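Putting It Back Together: What I Learned From One Orange Housing
Student project report, Small Appliance Repair elective
Supervisor: Meinrad Kofler

Why I picked this

I'll admit I chose this project mostly for the colour. The Skorlow workshop had a shelf of donated housings and parts, and everybody else went for the grey and beige ones, which left a shiny orange shell that I thought looked fantastic. Meinrad told me to write down a proper question before I touched anything, so I did: could someone with no wiring background follow the wiring inside a small appliance housing well enough to write reassembly instructions that a classmate could use?

I had 16 hours of workshop time across the term and a parts budget that covered terminals, sleeving and a cheap torch. The mains side was handled only by our supervisor, and nothing I worked on was ever plugged in by me. I want that up front because my mum read the first draft and rang me.

Getting it open

The outside screws came out easily. The rest of the shell is held by clips, and I'd never released a hidden clip before, so I spent my whole first session pushing a butter knife into the wrong places. Meinrad eventually lent me a plastic pry tool (like the ones for phone screens, only bigger) and showed me how to lean the two halves apart a little while sliding it along the seam. After that it took maybe ten minutes.

I did leave one white mark on the outer edge from the butter knife. I tried polishing it out with toothpaste, which my uncle swears by for headlights. It made the mark slightly shinier. It is still there.

Labelling everything

My plan was to put a masking tape flag on every wire before unplugging it and write a number on the flag in pencil. Good plan in theory! In practice masking tape goes furry at the edges, pencil smudges, and by the second session two of my flags had come off in the parts tray and I had to work out from my notebook where they belonged.

So I changed the system. I drew a simple map of the inside on graph paper, one page for the upper part and one for the compartment underneath, and gave each wire a line in a table: colour, where it starts, what's on the end, where it goes. I switched to proper cable flags from a Gridbridge starter pack, which grip the wire and take permanent marker. The table turned out to be far more use than the flags. If I did it again I'd make the table first and only flag wires that share a colour.

The other change was to stop trusting my memory about how a wire lies. I had written "red goes across", and two weeks later I had no idea what I'd meant by across. Now I write down the shape as well, even if it sounds silly – "loops left, then comes back to the middle" is clear to me a month on.

Cleaning the shell

Warm water with a drop of dish soap on a barely damp cloth, kept well away from the terminals, then a dry microfibre. I tested an all-purpose spray on a scrap bit of plastic first and it left a dull patch, so I didn't use it on the shell. Glossy plastic shows everything, by the way. Every fingerprint, every bit of lint. I also learned that rubbing harder does nothing for a scuff, and Meinrad's view is that scuffs on the inside are between you and the next person to open it.

The wiring

I'd expected a great mess of cable, and what I had to learn was mostly the ends. Female spade connectors are the flat push-on kind that slide over a matching blade. They are lovely to work with once you stop pulling on the wire and start pulling on the connector itself. I practised on 17 spare ones crimped to offcuts, and my first few came straight off when I gave them a tug. The trick for me was stripping less insulation than I thought I needed and squeezing the crimp tool until it let go by itself.

The green-and-yellow wire is the earth, and it got its own paragraph in my instructions, in capitals. Our workshop rule is that it goes on first and comes off last. Meinrad checks it with a meter and signs the sheet before anyone does anything else. 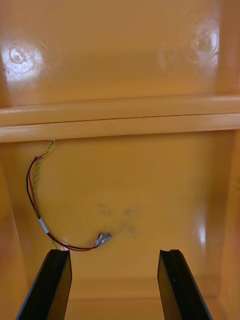

Figure 1. Inside the orange housing: red and black wires with spade connectors below the ledge, green-and-yellow wire at left.

I used the ledge as my landmark in the written instructions, so everything is either above it or below it. My earlier draft said "top half" and "bottom half", and that falls apart the minute somebody turns the shell around on the bench. The two round bosses helped as well. If you can see both of them on the panel above the ledge, you're holding it the same way up as my drawing.

Trying it on a classmate

My test person had never opened an appliance. I gave her the map, the table and the housing, and I wasn't allowed to speak. She needed 67 minutes and got every connection right except one, where she had the correct wire but hadn't pushed the connector fully home. That one's on me. The instructions said "attach" when they should have said "push until it stops, then tug gently". She also asked why there was a drawing of a duck on page two (I was bored, sorry).

What I'd change

More practice crimps before starting. A bigger tray with dividers. A torch that stands up on its own, because holding one in your teeth gets old very fast. I'd also like to rewrite the instructions with photos beside each step, and Meinrad has said I can have the bench again in April if I bring my own cable flags.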